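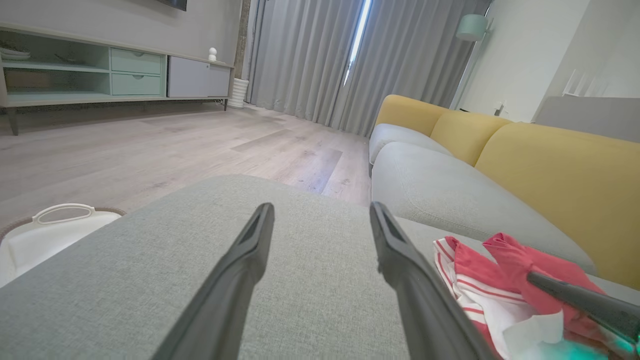 Slide 4: Soft furnishings in the shared lounge

Speaker: Saodah Oei, Residential Services, Brudville
Time allowed: 3 minutes

Thank the previous speaker. Remind the audience that printed copies of the lounge standard are at the door.

The lounge is the room residents use most, and the sofa is where loose laundry tends to settle. Draw attention to the red and white striped cloth lying crumpled on the grey seat. Under the standard, any loose textile found on seating is to be picked up, folded and placed in a basket before cushions are straightened.

Point out the basket at the left. Baskets should stand within arm's reach of the seating and clear of the walkway.

Cushions: the mustard back cushions are to stand upright against the back of the sofa, with the grey seat cushions pushed fully home. Staff have asked whether the colours may be mixed between rooms. They may not.

Floor: sweep the planks once the seating is done. Scuffs are recorded on the monthly sheet and referred to Adi Hutapea.

Pause for questions. If asked about cost, the allowance for replacement covers is $400 per lounge and has not changed. Requests above that amount go to Réjean Ross in writing.

Slide 5: Curtains and low cabinets

Curtains are to be opened by 9 a.m. The tops of television cabinets are dusted weekly and kept free of cups and papers.

Hand over to Bayu Pillai for the section on kitchens.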